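Bruvano pushes planner update for bin picking, drops the "home first" rule

Bruvano put out version 2 of its grasp planning package this month, and the big change is small on paper. The arm no longer goes back to a home pose between picks. It plans the next move from wherever it ended up.

Sounds minor. Isn't, if you've ever watched one of these things commute back and forth all day.

The old planner treated every pick as a fresh problem. Go home, take an image, find a part, plan, go. Safe, easy to debug, slow. The new one keeps a running estimate of the joint state and starts searching for the next grasp while the arm is still moving. If the search comes up empty it falls back to the old behavior, so existing cells shouldn't break. Shouldn't.

"We had people asking for this since the first release and we kept saying later," said Paloma Lindgren, who runs the planning team. "The hard part was collision checking against bin walls when your start pose is already inside the bin. The old code flat out refused to plan from there."

The fix is a second collision model. The bin walls get a thin soft margin the gripper is allowed to be in but pays a cost for, and a hard one it can't enter at all. Both are set in the same config file as before. Old configs load fine but you get a warning, and the soft margin defaults to zero, meaning no benefit until somebody edits it. Read the notes.

Perception side got less attention. Thin parts lying against a wall, or against each other, are still the weak spot - the segmenter likes to merge two touching blocks of the same color into one long one. Booker Whitfield, who did most of the testing at the Monstead lab, said the team logged 339 planning requests on the final build and 297 of them came back with a usable path on the first try. The rest went to fallback or timed out. He wouldn't call it a benchmark.

"It's one bin and one set of parts," Whitfield said. "Run it on yours before you quote me."

Fair enough. Long blocks are a decent stress case though, becuase the choice of which end to grab changes everything about the wrist angle, and the wrist is what hits the wall.
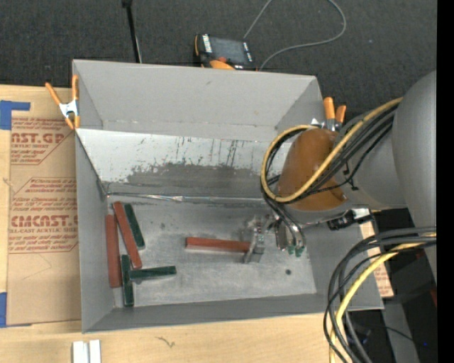 Also new: a replay tool. Takes a log, steps through each candidate grasp the planner looked at and shows why it was thrown out (reach, collision, bad score). Noemi Brannigan wrote it for herself and it ended up in the package. Runs offline, no controller needed. Probably the part most integrators will use first.

Not in this release - any change to force control, and no support yet for two arms over the same bin. Lindgren said the two-arm work is waiting on a scheduler rewrite and gave no date.

Update is free for anyone on a current license. Bruvano says to back up the calibration folder before you install, the installer dosen't do it for you.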